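Elogio de la cara B

Llevo toda la semana con el mismo disco puesto y no pienso pedir perdón a los vecinos. Es el segundo maxi de Clatetti, lo ha sacado Trillthorpe en una tirada pequeñísima y el tema bueno, el que de verdad hay que escuchar, está en la cara B. El de la cara A es muy digno, ojo: bombo redondo, un bajo que camina solo, un estribillo que se pega a la primera. Pero le das la vuelta al vinilo y empieza otra cosa. Ocho minutos de percusión que va entrando por capas, una voz que no aparece hasta la mitad y un órgano viejo que suena como si lo hubieran grabado desde el pasillo.

Y esto me lleva a lo que quería defender hoy: la cara B sigue siendo el mejor sitio de la música de baile, y deberíamos mimarla mucho más.

Crecí comprando maxis de segunda mano en un puesto donde nadie te dejaba escuchar antes de pagar. Elegías por la portada, por el sello o por el nombre del remezclador en letra diminuta. Casi siempre me equivocaba con la cara A, que solía ser el éxito que ya había oído mil veces, y casi siempre encontraba al otro lado una versión dub, un instrumental o una rareza que el productor había colado porque sobraba sitio. De ahí saqué media educación musical. (La otra media la saqué de los programas nocturnos de radio, pero eso da para otro texto.)

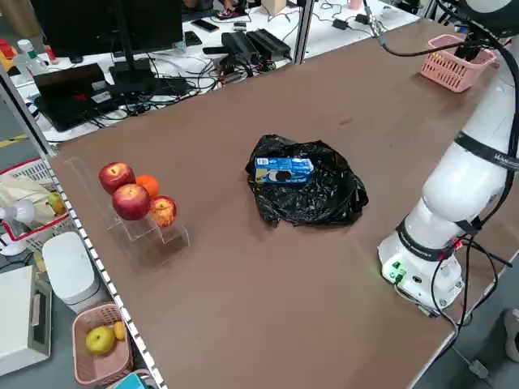
Lo bonito de la cara B es que nadie le pide cuentas. El sencillo tiene que sonar en la radio, entrar en las listas, gustarle al programador del festival. La cara B puede tardar dos minutos en arrancar, puede repetir la misma línea de marimba hasta que se te olvida dónde estás, puede terminar con un fundido larguísimo que al pinchadiscos le viene de maravilla. Ziad Qudah, que pincha los viernes en la sala Bumimau, me contaba que de los discos que lleva en la maleta casi nunca usa el lado marcado como principal. «El público cree que no conoce el tema y se relaja», me decía, «y en cuanto se relaja, baila».

Lo comprobé hace dos semanas. Sala a medio llenar, gente con el abrigo todavía puesto, y Ziad soltó una cara B de Rizk que yo tenía olvidada: congas, palmas, un coro de pregunta y respuesta y un bajo tan gordo que temblaban los vasos. ¡Qué manera de levantarse una noche! A mi lado, Najwa Sayegh, cantante de las buenas y persona poco dada al entusiasmo, buscaba el título en el móvil con una mano y llevaba el ritmo con la otra.

Se me dirá que en la era de las plataformas ya no hay caras, que un archivo no se puede dar la vuelta. Es verdad a medias. Las plataformas han dejado las canciones sueltas, en fila, y la segunda pista de un sencillo digital suele ser la misma canción recortada o acelerada. Me parece una oportunidad perdida enorme. ¿Por qué no usar ese hueco para probar algo? Un artista con 3.000 oyentes no tiene nada que perder publicando una locura junto a su tema más amable. Y uno con muchos más, tampoco, aunque su equipo le diga lo contrario.

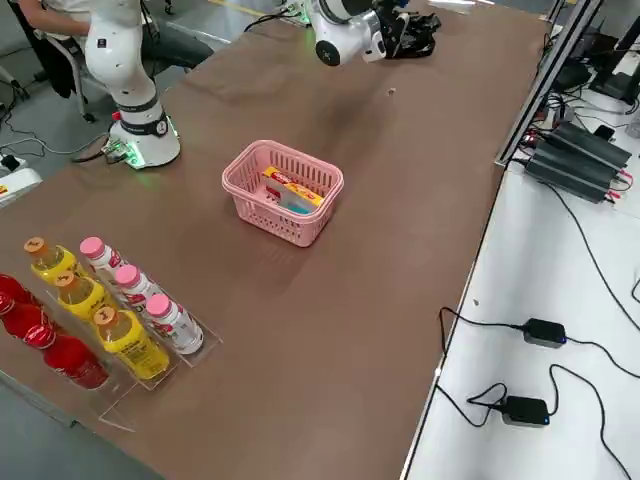 También creo que el formato físico pequeño está haciendo aquí un trabajo precioso. Trillthorpe lleva 26 referencias y en casi todas el reverso está pensado con el mismo cariño que el anverso. A veces es una remezcla encargada a alguien de otra escena, a veces una toma en directo con el público metido hasta la cocina. En la número seis, por ejemplo, Amerley Issahaku cogió una balada bastante formal, le quitó la batería entera y la reconstruyó con shakers y una caja de madera. Yo la prefiero al original, y me consta que Issa Zein, autor del original, también.

Hay un placer muy físico en todo ello, además. Levantarse del sofá, esperar a que la aguja vuelva a su sitio, girar el disco, limpiarlo un poco con la manga aunque no se deba. Son unos segundos de silencio en los que uno se prepara, y la música que viene después se escucha con otros oídos.

Así que mi petición es modesta. A quienes hacéis discos: guardad ahí lo raro, lo largo, lo que os dé un poco de vergüenza. A quienes los compráis: empezad alguna vez por el lado equivocado. Yo vuelvo ahora mismo con el de Clatetti, que se me ha parado hace un rato y todavía me falta averiguar qué demonios hace ese órgano en el último minuto.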